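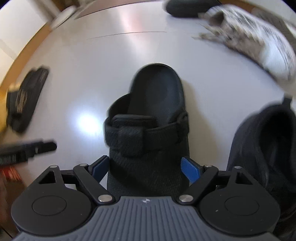 How do you clean a pair of fabric slip-on clogs without ruining the shape?

Brush them dry first, wash them by hand in cool water with a little mild soap, stuff them with plain paper and let them dry slowly, well away from the radiator.

That is the short version, and if you are in a hurry you can stop there. But I love these shoes (I garden in them, cook in them and have once gone to a wedding rehearsal in them by mistake), and over the years I have worked out a routine that keeps a knit pair looking smart for ages. It takes half an hour of work and then a good long wait.

What you need

A soft brush – an old nail brush is perfect
A soft toothbrush for the strap and the seams
A washing-up bowl
Mild liquid soap, the sort you would use on a woolly jumper
Two old towels, dark ones if your shoes are black
Plain white paper or kitchen roll
A lint roller

Clear a table before you start. A pale, wipeable top is lovely for this job, as you can see every bit of grit that comes off. Stand it near a window if you can. Black fabric hides dirt brilliantly under a ceiling light and then shows you all of it in the garden!

Step 1: Brush

Do this while the shoes are bone dry. Work from the toe back towards the heel in short strokes, and go gently, because a stiff brush will rough up the knit and leave it fuzzy. Lift the strap wherever it will lift and brush underneath. You would not believe what lives under there – mine had birdseed. Tip the shoe over, tap the heel on your palm, and run the lint roller over whatever is left.

Step 2: Take out the insole

If it comes out, take it out. Some are glued, and you will know the moment you pull at a corner. Leave those alone. Loose ones can be wiped with a soapy cloth and laid flat on a towel. Don't soak them, they take days to come round.

Step 3: Wash

Put 30 ml of soap in a bowl of cool water and swish it about. Dip the soft brush, shake it off, and work over the fabric in small circles. You want the outside damp and foamy. There is no need to drown the whole shoe.

Switch to the toothbrush for the strap. Go along both edges, round any tab, and into the place where it joins the side. Then do the sole, which can take a good hard scrub and is by far the most satisfying part.

Step 4: The collar

Padded collars deserve a step of their own. They sit against your heel all day and soak up everything, and the padding holds on to water like a sponge. Use a soapy cloth wrapped round one finger, go round the opening inside and out, then do it again with a clean damp cloth until no more suds come up. Press it with a dry towel. Press, don't wring! Archana Pandey, who taught me most of this at the Pellurham mending mornings, wrings nothing at all, and her ten-year-old clogs look better than my new ones.

Step 5: Rinse and blot

Wipe the fabric down with a cloth and fresh water, changing the water as soon as it turns cloudy. Soap left in black knit dries as a grey bloom, so keep going for longer than feels necessary. Roll each shoe in a towel and hold it firmly for a minute.

Step 6: Stuff and dry

Crumple plain paper and pack it into the toe first, then fill towards the heel until the shoe has its shape back. Skip newspaper, the ink can rub off inside and end up on your socks. Stand the shoes upright with air all round them and change the paper after a couple of hours. Mine are usually ready the next day in summer. In March it is more like two.

No radiators, no hairdryers, no tumble dryer. Heat can loosen glue and shrink padding, and a shrunken collar rubs horribly.

A few extras

For mud, let it dry completely before you touch it. Wet mud just gets pushed further into the knit.

For smells, spoon some bicarbonate of soda into each dry shoe, leave overnight and tip it out over the sink. Brush well afterwards, or you will have white socks whether you wanted them or not.

For cooking oil, dab on a drop of washing-up liquid, wait ten minutes and then carry on from step 3.

Kalliopi Karamanlidis wrote in to ask about the washing machine. Check the label inside the shoe first. If the maker allows it, use a cold, gentle wash in a zipped laundry bag with no spin, and still dry them the slow way.

Last updated 23/11/2019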